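チケット 2523
件名：会議室予約システムと表示パネルで予約状況が一致しない
製品：Cosar 予約サーバー／Conley 壁面パネル
拠点：Horkbridge 2階
優先度：中
状態：解決済み
起票日：2021年9月28日

■ 申告内容
2階の会議室で、入口のパネルが「空室」と表示しているにもかかわらず、予約システム上では予約済みとなっている。逆に、終了した会議が「使用中」のまま残る場合もある。パネルの再起動で一時的に正常に戻るが、翌日には再発する。利用者からは、空室と判断して入室したところ、後から予約者が来たとの報告が複数回あった。

■ 環境
予約サーバーは社内の仮想基盤上で稼働。パネルは有線LANで接続し、給電はPoE。カレンダーの原本はグループウェア側にあり、予約サーバーが差分を取得してパネルへ配信する構成。サーバーの時刻は社内NTPに同期している。今年3月にネットワーク機器の更改を実施しており、その際にパネル用のVLANを新設した。

■ 一次切り分け
パネル単体の故障を疑い、症状の出ているパネルと正常なパネルを入れ替えた。症状は部屋側に残り、パネルには付いてこなかった。したがってパネル本体の故障は除外。
LANケーブルとスイッチのポートも変更したが変化なし。リンク速度、エラーカウンターともに異常値なし。PoEの給電ログにも瞬断の記録はない。
予約サーバーの管理画面では、該当の部屋はすべて「オンライン」と表示される。ただしこの表示はハートビートの受信だけで判定されており、予約データの配信可否は反映されない。切り分けの材料としては使えない。

■ 現地確認
Horkbridgeに入り、該当の部屋でパネルの設定画面を開いて最終同期時刻を確認した。画面上の最終同期は前日の夕方で止まっており、以後の更新がない。手動同期を実行すると数秒で最新の予約が反映された。配信経路そのものは通っている。
室内の卓上端末は3月の更改時に撤去済みで、予約操作は入口パネルとPCからのみ可能。撤去した端末の登録が予約サーバーに残っていたため、あわせて削除した。削除後も症状に変化はなく、本件とは無関係と判断。

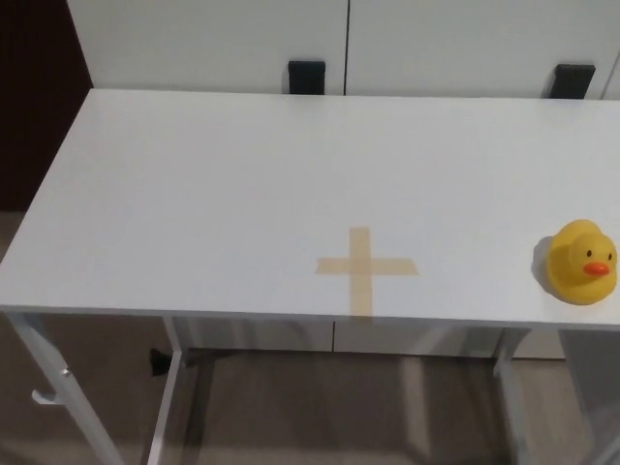 会議室の机上

パネルのイベントログを取得したところ、同期が止まる直前に必ず次の並びが記録されていた。

INFO schedule push received
WARN token expired, requesting renewal
ERROR renewal rejected: timestamp out of range
INFO fallback to cached schedule

トークンの更新要求が「時刻の範囲外」で拒否され、パネルは保持しているキャッシュの表示に切り替わる。以降は手動同期または再起動まで復帰しない。申告の症状と一致する。

■ 時刻の確認
パネルの設定画面に表示される時計は、目視では正しく見える。秒単位で比較したところ、症状の出ているパネルは予約サーバーより進んでいた。正常なパネルとの差は認められるが、分の表示が切り替わる瞬間を見なければ気付かない程度である。
予約サーバーの認証モジュールは、時刻差が許容値を超えた更新要求を拒否する。許容値は初期設定の2秒のままだった。
次に、パネルがNTPで補正されない理由を調べた。パネルには参照先としてプライマリとセカンダリの2つが設定されている。プライマリは旧VLANのゲートウェイを指しており、3月の更改で廃止されたアドレスだった。セカンダリは現行のNTPサーバーを指しているが、新VLANからUDP 123番への通信がファイアウォールで許可されていなかった。つまりどちらにも到達できず、パネルは起動時に予約サーバーから受け取った時刻を基準に内蔵クロックだけで動いていた。再起動すると一時的に直るのはこのためである。

■ 入れ替え試験の結果について
パネルを入れ替えても症状が部屋側に残った点が、個体差のあるクロックのずれという説明と合わない。再確認の結果、正常とみなしていた部屋のパネルは旧VLANのポートに接続されたままで、そちらの経路ではセカンダリのNTPに到達できていた。更改時の移行漏れである。入れ替え後、元の正常パネルは新VLAN側に入って補正を失い、症状のあったパネルは旧VLAN側で補正を受けて正常化していた。
一次切り分けの「ポート変更で変化なし」は、変更先も新VLANのポートだったことによる。切り分け時にVLAN番号を控えていなかったため、この点の確認に時間を要した。

■ 対応
1. ファイアウォールに、新VLANから社内NTPへのUDP 123番を許可するルールを追加。
2. 全パネルのNTPプライマリを現行サーバーに変更。対象は11台。設定は管理画面から一括配信。
3. 旧VLANに残っていたポートを新VLANへ移行。
4. パネルを順次再起動し、起動後の時刻差をログで確認。
5. トークン更新の許容値は変更しない。値を広げても、補正されない限りいずれ超過するため。

設定の一括配信では、最初の試行でCosar側のジョブがタイムアウトした。配信対象に撤去済み端末のグループ情報が残っており、応答待ちになっていた。グループを削除して再実行し、全台に適用された。

■ 経過観察
対応後、各パネルのログで「renewal rejected」の発生なし。トークンは期限ごとに正常に更新されている。時刻差は許容値の範囲内。
試験予約を登録、変更、取消し、パネルへの反映を確認した。繰り返し予約の一部だけを取り消した場合も正しく反映される。会議を予定より早く終了した場合の「空室」への切り替わりも正常。

■ ベンダー回答
保守窓口のAdebisiに、次の2点を照会した。
・NTPに到達できない状態をパネルまたは管理画面で警告できるか
・更新拒否の後、自動で再試行する設定があるか
回答は、前者は現行ファームウェアでは不可、syslog転送で代替可能。後者は設定項目なし。再試行の追加は要望として受け付けるが、対応時期は未定とのこと。
syslog転送を有効化し、監視側で「timestamp out of range」を含む行を検知して通知するよう設定した。転送先は既存の収集サーバー。テスト用のメッセージで通知の到達を確認済み。

■ 残件
・更改手順書のチェック項目に、パネルのNTP到達確認と接続ポートのVLAN確認を追加する（別チケットで管理）
・管理画面の「オンライン」表示の意味を運用メモに追記する（完了）
・他階のパネルは旧機種で認証方式が異なるため、本件の対象外

再発時は本チケットを再オープンし、該当パネルのイベントログと接続ポートのVLAN番号を添付すること。再起動はログ取得後に行う。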